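站内搜索 请输入关键词 搜索

Bomholm 的新歌，我连着听了一个晚上

文／Roya Shirazi　八月

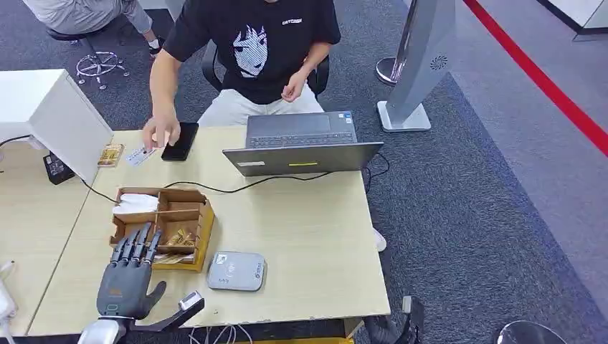
先交代一下，我原本对这张单曲没抱什么期待。Bomholm 前面两年干的那些事情，喜欢他们的人都清楚：先是一张全是雨声和冰箱嗡嗡声的"专辑"，然后是给一部根本没拍出来的电影写配乐，再然后干脆在演出现场放了四十分钟别人的歌，自己坐在台边吃橘子。我当时就在台下，票钱不便宜，旁边的大哥一直在叹气。所以这回说要出一首"正常的歌"，我第一反应是：又来？

结果晚上十一点多点开，耳机一戴，我就没摘下来过。

歌名叫《Undenwood》，三分出头，有主歌，有副歌，有一个真正的桥段，甚至有一个会让人跟着哼的旋律（！）。主唱 Keyvan Hosseinzadeh 终于不再对着麦克风念说明书了，他在唱，老老实实地唱，第二段副歌往上走的那个地方，嗓子有点撕，没修，就那么留着。我特别吃这一套。你听惯了那种每个字都修得滑溜溜的人声，突然碰到一个有毛边的，会愣一下，然后想倒回去再听一遍。

我倒回去听了很多遍。

歌词写的是一个地名，Undenwood，听上去像个北边的小镇，我在网上翻了半天也没弄清楚到底在哪儿，有人说是 Keyvan 外婆家那边的一条路，有人说就是他们排练室楼下那家家具店的招牌。都行吧。里面有一句我很喜欢，大意是"你把外套留在椅背上，像留了半个人"。单看有点酸，可是放在那段只剩贝斯的地方唱出来，就一点不酸了。贝斯是 Blažena Danko 弹的，她前年才进队，我一直觉得她是这支乐队最被低估的人。这首歌的前奏其实就是她一个人在走，走了八个小节，鼓才懒洋洋地跟上来。

说到鼓，我要抱怨一句。鼓的声音太闷了，尤其是军鼓，像隔着一床被子。我一开始以为是我耳机坏了，换了音箱听，还是那样。后来看到制作人写的是 Homa Mazandarani，哦，那就明白了，她做的东西一直是这个路子，之前给 Talebi 做的那张也是，鼓全埋在下面，人声和键盘浮在上面。有人管这个叫"水底感"，我那个打鼓的朋友管这个叫"欺负鼓手"。我两边都理解，不过这首歌里我真的希望最后那段能敞开一点，情绪都堆到那儿了，鼓还在被子里踢腿，怪憋屈的。

B 面（现在还有人说 B 面吗？我还说）叫《Ondedent》，这个词我查过，查不到，应该是他们自己造的。这首就比较像从前的 Bomholm 了，一台走音的风琴，来来回回三个和弦，中间夹了一段电话留言，说的是要把什么东西还给谁，听不太清。我第一遍直接跳过去了，第三遍才听完，听完以后又觉得放在《Undenwood》后面挺合适，像是热闹完了大家都走了，有个人在收杯子。但是要我单独拿出来听，不会的，抱歉。

其实我写这篇，一半是因为歌，一半是因为想起来我第一次看他们的时候。那还是在一个很小的场子，下面是个卖面的，上楼得穿过人家的厨房，每个人进场身上都带着一股葱油味。票根我现在还夹在一本书里，上面的编号是 177，我一直记得，因为后来我拿它当过好一阵子的行李箱密码（现在换了，别试）。那天的暖场就是 Talebi，那时候还没什么人认识，唱了几首就匆匆忙忙下来了，说后面要赶末班车。Bomholm 上来的时候音箱一直啸叫，Keyvan 也不慌，蹲在那儿拧旋钮，拧好了站起来就唱，第一首是什么我忘了，只记得唱得特别直，没有一点花招。

所以你看，他们本来就会写这种歌。后来那些橘子啊冰箱啊，我不能说不好，有几段我也真心喜欢，冰箱那张的最后一轨我睡不着的时候还会放。只是有时候会觉得，他们好像有点怕，怕别人认真听，于是先把自己弄成一个玩笑，这样谁也没法批评。这个是我瞎猜的，没有任何依据，本人看到请不要生气。

Zohreh Tehrani 在她的电台节目里也放了这首歌，她的说法跟我不太一样。她觉得这首歌太乖了，像是给唱片公司交的作业，还说副歌的和声走向她闭着眼睛都能猜到。嗯……猜得到是猜得到。可是我觉得猜得到的旋律也分两种，一种是你猜到了，觉得没劲，另一种是你猜到了，还是盼着它来。《Undenwood》对我来说是后面那种，副歌之前那半拍的停顿，我每次都知道它在那儿，每次还是会屏一下气。这个没法辩论，她有她的耳朵。不过她节目里接着放的那几首倒是都很好听，我全抄下来了，等哪天有空另写一篇。

再说说实体版。这次除了上线，还压了一批七寸，3000 张，我一向手慢，想着肯定没戏了，结果第二天中午随手一刷居然还有，赶紧下单，连同一张我根本不需要的海报。运费比我想的贵，肉疼了一下。封面是一块洗得发白的蓝布，什么字也没有，字全在侧脊上，小得要命。我喜欢这种封面，不过放架子上肯定找不到，家里已经有好几张这样的了，每次都要一张张抽出来看。等寄到了我会再听一遍黑胶，看看那个鼓会不会好一点。我对此不太乐观，混音就是那么混的，压成什么也救不回来，但是人总要有点盼头。

有朋友在后台问我，没听过 Bomholm 的话从哪首开始。以前我会很为难，怎么推荐都像在害人，有一次给同事发了冰箱那张，她过了好几天问我是不是发错文件了。现在好办了，就从《Undenwood》开始，喜欢的话往回听第一张，第一张里面《晾衣绳》和《二楼》两首最好，《二楼》结尾那段吉他我到现在都学不会，指法看了无数遍，手就是不听话。第一张听完还想继续的，再去碰后面那些奇怪的。顺序别反，反了很容易劝退。

巡演的事目前还没消息。他们主页上只写了一句"秋天见"，底下一堆人猜城市，猜什么的都有，还有人说要回那个卖面的楼上去唱。我去那边路过看过一眼，面馆换了老板，现在卖麻辣烫，楼上灯倒是亮着。真要回去唱，我肯定去，带着麻辣烫味回家也认了。只有一个请求，橘子可以吃，歌也请唱一下，《Undenwood》最好放在中间唱，别留到最后，我第二天一般要上班，末班车那个点真的很紧张。

对了，上一篇底下问我用什么耳机的那位，我用的是好几年前买的一副便宜的，左边的海绵都掉渣了，拿胶布缠着，不推荐。要说音箱的话我更外行，搬家的时候前房东留下来的，响就行。

好了，写到这儿又放了一遍，还是觉得军鼓太闷。去睡了。

最后更新：八月，凌晨一点四十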